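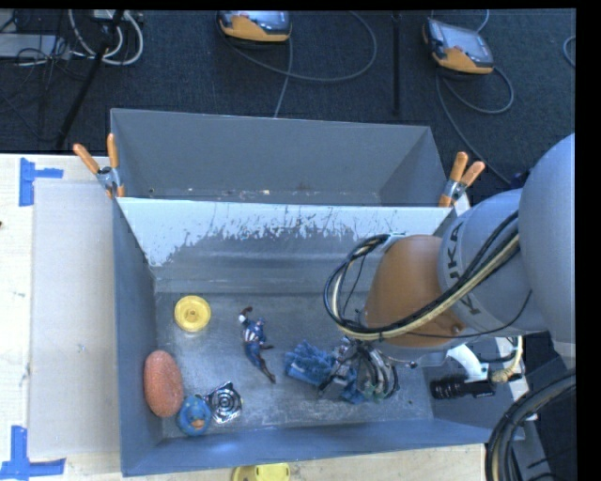

*Gray bins, clamped where they meet. See item 9.*

**Cemton Community Hall - walk-through before the May toy swap**
Done by: Corey Ashby. Second look: Sena Bonsu
Started 8:15 am, main hall first, then kitchen, then outside

OK = fine as is. FIX = before doors open. WATCH = can wait, check again next time.

**Doors and ways out**

1. Front double doors - OK. Both open all the way, left one sticks a bit at the bottom. Push low.
2. Side door to Liltedance studio - FIX. Coat rack parked right in front of it again. Moved it, but it will be back. Need a sign on the wall at eye level, the old one is behind the rack so no use.
3. Back door, kitchen - OK. Bar works. Mat curls up at one corner, taped down for now.
4. Exit signs - WATCH. Lit over front and side. Kitchen one flickers when the fan is on. Sena thinks it's the fitting, not the bulb.
5. Occupancy card by front door - OK. Says 300. We won't get near that but leave the card where people can see it.

**Floor and tables**

6. Main floor - OK. Swept. Sticky patch near the stage steps, went over it twice.
7. Folding tables - FIX. 2 with bad leg locks, I put red tape on them and leaned them in the storage room. Do not bring those out, even if we run short. Borrow from Bukora Hall, they said yes.
8. Stage steps - WATCH. Handrail wiggles. Tightened the bottom bolt, top one is stripped. Keep kids off the stage, rope across.
9. Toy bins - see comments. Walls are tall for little ones, somebody will try to climb in. Adult at the bins the whole time. Run a hand along the rims for sharp spots before opening. Clamps on tight, handles checked at the start of each shift.
10. Cords - FIX. Coffee urn cord runs across the walkway. Move urn to the wall outlet or cover the cord. I'd move the urn.

**Toys**

11. Small parts - FIX. Anything that goes thru the tester tube comes out and goes in the 3 and up box. Tube is in the top drawer of the desk.
12. Battery doors - screw-down only. Button batteries with a loose cover go straight in the discard box, no arguing with the donor.
13. Cribs, car seats, helmets - we don't take them. People will bring them anyway. Flyer at the door says so, print more.
14. Paint flaking, broken plastic, long strings - discard.
15. Soft toys - bagged and washed or not on the table. One bag came in smelling of smoke, set aside outside.

**Kitchen**

16. Extinguisher - OK. Needle in green, tag current, pin in. Somebody had hung a dish towel on it.
17. Stove - off at the knobs and staying off. Coffee and cold stuff only.
18. Hot water - WATCH. Very hot at the hand sink. Put a card up. Ask Atinga Plumbing to turn it down, job no. 603 is still open with them so add it to that one.
19. First aid kit - FIX. Out of small bandages, gloves are all XL. Sena buying.

**Outside**

20. Ramp - OK. Grit swept off, rail solid.
21. Parking lot - WATCH. Pothole by the second light pole, cone on it. Asked for a price on the patch, came back at $800. Not before the swap.
22. Fire lane - FIX. Paint is so worn you can't tell it's a lane. Cones out by 7:30 the day of, and someone to actualy stay with them till the lot fills.

**Comments**

CA: Item 9 - last year the line bunched up at the bins and you couldn't get a stroller past. Put them well away from the front doors this time, closer to the stage but not touching the rope. Leave room to walk on both sides.

SB: Agree. Also can we stop people leaving empty boxes on the floor behind the tables, I tripped on one just doing this. Flatten and out the back.

CA: Fine. Added to the set-up sheet.

SB: Re 2, I talked to Liltedance. They'll keep the rack on thier side if we give them the two hooks in the hall. Hooks are ok with me.

SB: Re 8, the rope is in the stage closet, bottom shelf. Key is on the ring with the green tag.

CA: Re 19, get the kid-size ones too please. And tape.

Still open: 2, 7, 10, 11, 13 (flyers), 19, 22. Corey has 7, 10 and 22. Sena has the rest. Second walk-through at 7 am before doors, same sheet, use a different color pen.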